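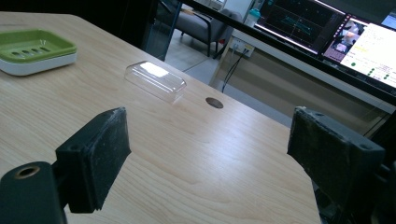 Who decides what a robot is allowed to do?
People do. They write rules called standards, and the firms that make and use robots are expected to follow them.

Search this site Go

Print this page | E-mail this page

A standard is a list of things that everyone agrees to do in the same way. Some standards say how fast a robot may move when a person is close by. Others say how hard it may squeeze, or where the stop button has to go. The robot standard used at Skernen is 374 pages long, so new workers get a short version first.

Before a robot is taught a job, the people teaching it follow some rules of their own:

Keep the table tidy. Put out only what the job needs.
Keep cables where they can't be tripped over.
Look at the gripper pads before starting. Change them if they are badly worn.
Write down what you did, even if it went wrong.

A gripper is the part that holds things. It can be on a robot's arm, or a person can hold one in their hand to show how a job is done.
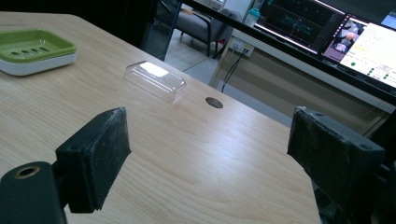 A hand-held gripper, a clear plastic lid and a green and white soap dish.

Thin plastic can crack if it is squeezed too hard, so good practice is to start with a gentle grip. At Jiraton, a new grip is tested 1,000 times before it is used near people.

Rules can change. The Skernen rules are read through again every November, and anyone who works there can ask for a new one.

Comments (3)

robotfan9: Can a robot read the rules?

Class 4, Breathnach School: We wrote 9 rules for our cardboard robot. Rule 1 is no running.

Givetti Club: Please do one about stop buttons next.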